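Cable on left arm makes big loop, how to route it?

Sitine_bench
Hello all. I am building a two-arm table in our shared workshop in Bradlow. Both arms stand in cutouts in the front panel, on metal plates. My problem is the cable to the wrist. If I make it short, it pulls when the arm stretches. If I leave it long, it swings near the gripper. Now I have it like this, seen from above:
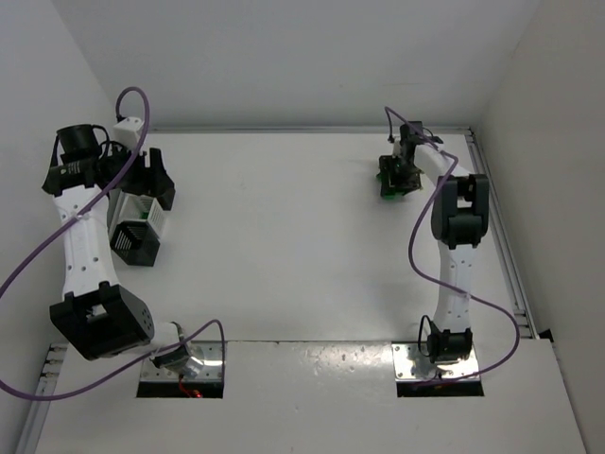 Both arms with the purple cables, left one has the bigger loop.

Each cable is 1275 mm. What is the better way — tie it along the white link, or keep it free?

neves77
Do both. Move the arm by hand to its farthest pose and tie the cable there, with 2 soft straps on the long link. Leave free cable only at the joints. On my arm I left 95 mm of slack at the elbow and it is enough for me, but please measure yours. Don't pull the straps tight.

Zollby
buy shorter cable

oldplaner
I agree with the first answer. Also check the left side, where your cable goes over the edge of the table. I would bring it back inside before you run anything fast. Mine got caught on a Sunday and I had to change the connector.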